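Stedano Planner: Frequently Asked Questions
Last updated 30 July 2018

What does Stedano do?

Stedano is the grasp and motion planning layer that sits between your perception node and your arm controller. You give it a target object and a goal, and it returns a timed trajectory with gripper commands. It doesn't do detection. For that you will need Zardale or something of your own that publishes the same message types.

Which planner is used by default?

A sampling-based planner with a smoothing pass afterwards. The default time budget is 700 ms per query. You can raise it in planner.conf, but if a query fails at 700 it will usually fail at a higher value too, and the goal pose should be checked first.

Why does the planner reject a grasp on the rim of a pot or bowl?

Usually the collision model is the cause. By default a container is loaded as a solid convex hull, so a finger that needs to go inside the rim is reported as being in collision with the pot itself. Set hull_mode to hollow for that object and reload the scene.
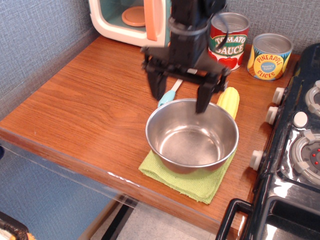

Rim grasps also need a finger clearance value. We use 2 mm for thin-walled metal cookware. If the pot is sitting on a towel or other soft surface, turn on soft_support as well, or the planner will treat the cloth as a rigid plate and the approach height will be wrong when the pot settles.

Polished metal gives me bad depth. Can I still plan?

Yes, with some care. Shiny interiors leave holes and false points in the depth cloud. Zardale has a reflective filter which drops low-confidence points and fits the known mesh to whatever is left. If you have no mesh, fit a cylinder to the outer wall and ignore the inside.

Does the planner know about cables on the arm?

No. Cables aren't in the kinematic model. Add a padding capsule to the wrist link and limit the last joint so it can't wind up. Calculating the cable shape at run time is not on the roadmap.

How do I connect to the planning server?

It listens on port 1669. Only one client can hold the write lock. A second client can read the scene but its plan requests will be refused with error 65, which is often mistaken for a licensing problem.

Can I replay a failed run?

Yes. Logs are written in Nakamura format and can be opened in the viewer of the same name. Joint states, the collision scene and gripper commands are all recorded. Camera streams are off by default to save disk space.

Who do I contact about a bug?

Send the log and your planner.conf to Reginald Strickland at the Grukesden office. Please include the build number from the startup banner.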